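The Amimell gallery: house rules for working around a humanoid
Posted by Tuva Åberg, Mar 25, 2018

Hello again! A bunch of you wrote in after the last gallery asking how we run the room day to day – who's allowed to stand where, what gets checked, what we do about cables (so many questions about cables). So this page is half gallery, half rulebook. Amimell is the project name, Anden is the group I work in, and the rules are the ones we keep in a binder by the door, now on version 8. I've tried to put them in everyday words because the binder version is pretty dry.

I should say up front that I'm not a standards person. Forsyth wrote us a proper risk assessment and I read every page of it, some of them twice, and then I went around the room with a pencil and wrote down what it meant for somebody who just wants to get baskets moved from one end of a desk to the other. That's where most of this comes from. If you work in a factory with fences and light curtains, your rules will look different, and you should follow yours.

The arm comes first. We treat everything the hands could reach, plus 60 centimeters, as robot space. That means reach at full stretch, in any direction, including up. People always think about the sideways swing and forget that a shoulder lets an arm go overhead too. When the motors are live you stay out of robot space. If you need to move a basket back, you call "hands," the operator answers "stopped," and then you walk in. You wait for the answer even if the thing has been perfectly still for ages. I have been told off for this one myself, and fairly.

Then there's the operator. One person holds the stop, and that person does nothing else. No phone, no notes, no helping with the baskets, no chatting with me while I fuss over captions. We swap every 8 runs, and the handover is said out loud. I was skeptical about the out loud part (it feels a bit silly with three of you in a room) but I've come around to it completely.
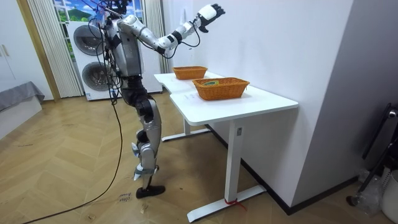

Right arm up over the desk, baskets on the tabletop, and a long black cable looping down to the floor behind.

Okay, cables! Our rule is that the long one stays behind the robot and has enough slack for the whole planned move. Before each session somebody walks its length and looks for kinks, pinches and anything it could snag on. Nobody steps over it during a run. You go the long way around, every time, even when you're carrying coffee. Especially when you're carrying coffee. The thin wires along the body get their own look, mostly at the shoulders and elbows, where a joint can tug on them. If one sits tight at either end of the joint's travel, we reroute it before we power up.

Floors are my personal hobbyhorse. The sheet says feet and floor get checked together, and it says the area in front of the feet should be clear before any stepping or shifting of weight. Paper is the thing I watch for most. A loose sheet under a foot can slide, and we all print too much. Scraps and crumbs of whatever get swept up as well. If you spot something down there mid-run, you don't dart in and grab it. You call "hands" and wait, same as for anything else.

For the desk we keep it simple. Only the objects for the task go on top, and they go on before power, and whoever sets them out says what they are so the log matches. We like soft or light things for practice, and a woven basket is great because it's forgiving when a grip goes wrong. Height gets set at the start and left alone. If it has to change, that counts as a new setup and the checklist starts over from the top. Yes, people groan.

A word about working in a room that looks like somebody's home. I love it, and it's the reason a lot of you follow this project, but it does make everyone relax. You see a washer and a window and your brain says "apartment" and you start wandering about. So the rule is that the room counts as a machine area from the moment the power goes on until the operator calls it off. Visitors get the talk before they come in, and they stand where we ask them to.

And the log, my favorite. Every stop gets written down, including the boring ones, including the ones where somebody just got nervous. We've got 1,171 entries since July and I've read a good 300 of them properly. Most are a single line. The nervous ones are worth having, so please don't be shy about them if you're joining us. No one has ever been teased for pressing stop, and I'd be very cross if they were.

Clastby asked if they could borrow our checklist for their own room, and of course they can, and so can you. Swap in your own distances, though. Ours were worked out for our robot and our space and won't fit yours. Leave a comment if you'd like the printable version and I'll send it along.

Next gallery will be all hands and grips, once I've sorted through the folder.

– Tuva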